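Hekska Widens Herbal Tea Line

Hekska will add 3 caffeine-free blends to its herbal tea line in December, bringing the full range to 19. Loose-leaf pouches and boxed bags will be sold at the same price.
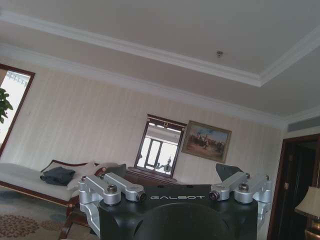
Galbot lettering on a black gripper housing.

The new blends are peppermint and fennel, lemon balm, and rooibos with orange peel. Each pouch carries brewing times and a full ingredient list.

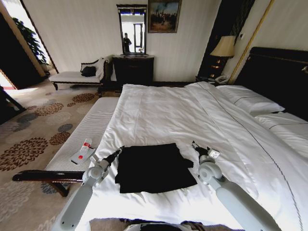 ECHEVARRÍA, December

Woltura, the distributor, will supply the blends to 69 stores. Orders placed by 2 p.m. ship the same day. Customers may request samples at the Echevarría counter.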